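A Counter, Two Red Stools and a Lamp

August 2020

I have wanted a tall counter in the back room since April, when I got tired of eating at my desk. Last week I finally spent part of an afternoon measuring one that I like, at Penport, the lunch place on the ground floor of the building where I rent my office. They let me come in after the lunch hour with a tape measure and a notebook.

The table there is long and a very dark charcoal. I had always assumed a dark top would show every crumb. It does show crumbs, but it hides rings from glasses, and rings are what ruined my last table. The owner told me they wipe it with a damp cloth and then a dry one and that is all it gets. I was using an oil from Marchetti on the old one every month and it never looked any better for it.

The gray wall behind it is what sold me on the whole arrangement. It has that patchy concrete look with lighter and darker areas. I don't know if it is real concrete or a finish and I forgot to ask. My back room has plain drywall painted a yellowish white, so I would need to do something there. I have a sample can of mineral paint from Flaltareo that is supposed to dry uneven on purpose. So far I have only put it on a piece of scrap board, and it came out more like a dirty sidewalk than a wall. I will try a second coat with a wider brush.
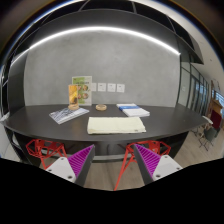

The seats were the other thing I went to look at. Most stools I have tried are either too heavy to move with one hand or so light that they tip when you hook a foot on them. The ones at Penport are red, made of thin rods in an open pattern of angles, and they tuck in under the front edge of the table. I sat on one for as long as it took to drink a coffee. It was comfortable enough, though I would want a cushion for anything longer. You can see the floor through them, and in a narrow room that matters, as a row of solid stools looks like a second wall.

I am less sure about the color. Red works there against the gray and the charcoal. At home I have a green rug and a lot of books, and I think it could get busy. Loko sells a stool in the same general style in black or white. The price is 87 dollars each, and I need 3 of them. I wrote that down and then closed the page for a few days to think it over.

Then there is the light. They have a bright white LED strip along the lower edge of the canopy over the wall, and it lights the wall from above. I like light on a wall much better than a bulb over my head. The ceiling in there is dark, so the strip stands out more than it would in my room, where everything overhead is white. A strip is cheap and I can put it under a shelf. I would pick a warmer one for the evening, since bright white is fine for lunch but not for reading.

I set myself a limit of 1000 dollars for all of it, including the top. The stools take a good piece of that. The top will take most of what is left. I have a quote for a plain slab cut to length, and a second one with the edge rounded over, and I am leaning toward the plain one because I can sand an edge myself. The lumber yard says 10 days for either.

One thing I did not get right was the depth. I measured the length twice and the height twice, and when I got home I had no number for front to back. I will go down again this week and have a sandwich while I am at it. I also need to find out how the base is attached to the top, because it sits in shadow under there and I did not want to crawl around on the floor during business hours.

If the second coat of the Flaltareo paint looks any better I will put up a note about it.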